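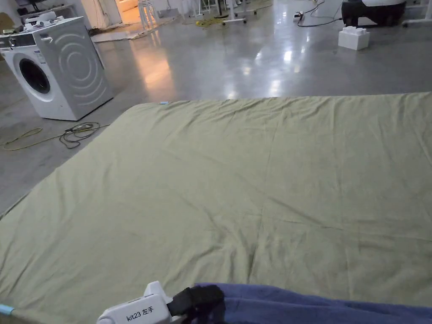
## Sábana bajera Cendis para colchón de 90: tres meses de uso

Compré dos sábanas bajeras de la marca Cendis en febrero, las dos para cama de 90, y las he ido alternando desde entonces. Una es verde y la otra de color arena. Ya tenía unas Prelix de hace años, que se me habían quedado sin elástico en dos esquinas, y buscaba algo parecido sin gastar mucho más.

El colchón es de altura media y lleva encima un protector acolchado. Lo menciono porque casi todas las quejas que se leen sobre bajeras tienen que ver con la altura: la gente mide el ancho y el largo, se olvida del protector o del topper y luego la sábana se sale por la noche. Conviene medir el colchón vestido, con todo lo que vaya a quedar debajo de la sábana.

## Tejido y tacto

La etiqueta dice algodón peinado, sin mezcla. Recién sacada de la bolsa tiene un tacto algo rígido, con bastante apresto, y huele a almacén. Después del segundo lavado cambia bastante. No llega a ser una tela suave como las de percal caro, pero es agradable y no da calor. En invierno la he encontrado fría al meterme en la cama, cosa que a mí no me molesta.

Se arruga mucho, eso hay que saberlo. Si se saca de la lavadora y se deja un rato en el tambor, ya no hay manera de que quede lisa sin plancha. Yo no plancho sábanas, así que las tiendo enseguida, bien estiradas, y acepto lo que queda. Las marcas de los dobleces del paquete tardaron varios lavados en irse.

El color verde ha perdido algo de intensidad, de manera uniforme. La de color arena está igual que el primer día. Lavo las dos a temperatura baja, con detergente líquido y sin suavizante.

## Ajuste

El elástico recorre todo el contorno. En las Prelix solo iba en las esquinas, y la diferencia se nota al cambiar la cama: con la Cendis se encajan dos esquinas en diagonal, después las otras dos, y el lateral queda metido sin tener que levantar el colchón.

Duermo de lado y me muevo bastante. En tres meses se me ha soltado una esquina un par de veces, siempre la misma, la de los pies junto a la pared. Sospecho que la culpa es mía por encajarla deprisa, ya que es la esquina a la que peor llego.

Lo que no me convence es el largo. Tras los primeros lavados encogió un poco y ahora entra justa. Sigue entrando, pero si el colchón fuera algo más alto tendría que haber comprado la talla siguiente. El fabricante no avisa de esto en ningún sitio del envoltorio.

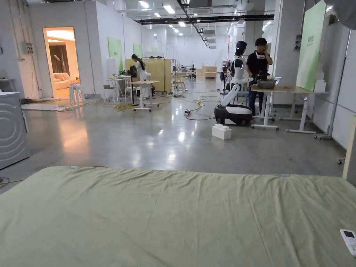

## Lavado y secado

Con la lavadora que tengo, una Istari de 9 kilos, caben las dos bajeras y las fundas de almohada sin apretar. El problema clásico de este tipo de sábana es que se hace una bola y se traga las prendas pequeñas. Aquí pasa lo mismo. He probado a abrochar las fundas y a meter menos ropa, y mejora algo, pero siempre aparece algún calcetín dentro de una esquina.

Al aire secan en una tarde si hay corriente. En secadora solo las he puesto una vez, en programa corto, y salieron con el elástico todavía húmedo y el resto seco. No he repetido.

Las costuras aguantan. Hay un hilo suelto en la verde, en el dobladillo de un lateral, que corté y no ha ido a más. Tampoco han salido bolitas, ni siquiera en la zona de los pies, donde las Prelix las sacaron el primer invierno.

## Comparación con la Harawira

En la habitación de invitados tengo una bajera Harawira, más cara, de la misma medida. La tela es más densa y se arruga menos. También pesa más, tarda más en secarse y cuesta más ponerla, con un elástico tan fuerte que llega a levantar las esquinas de un colchón fino. Para una cama que se usa poco me parece bien. Para la de diario prefiero la Cendis, que se cambia en un momento.

## A favor y en contra

- Elástico en todo el contorno, fácil de poner.
- No ha hecho bolitas.
- Fresca, buena para quien pasa calor.
- Encoge algo y el envoltorio no lo advierte.
- Se arruga con mirarla.
- El verde se aclara con los lavados.

## ¿La volvería a comprar?

Sí, en color claro y midiendo antes la altura del colchón con el protector puesto. Si queda en el límite de lo que indica el paquete, mejor coger la talla de arriba. La compré suelta; también se vende en juego con encimera y funda, pero la encimera no la he probado y de eso no puedo opinar.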